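August 2018
by Eero Valtonen

Can a machine do the dull jobs yet? Settle in, I've been chewing on this one since May! 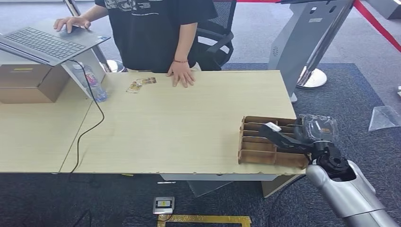 Sorting small parts into trays is the chore I'd hand over first (after my own laundry, please).

Nostora says almost 200 picks an hour. I'd be happy with 50, if I could leave the room while it worked.

So, not yet, friends, but I'm fonder of the idea than I was.

Comments
Niskanen: Mine can't fold a towel.
Jundska: 50 would do us too!

Recent
Proritz and the dishwasher
Who sweeps the shop?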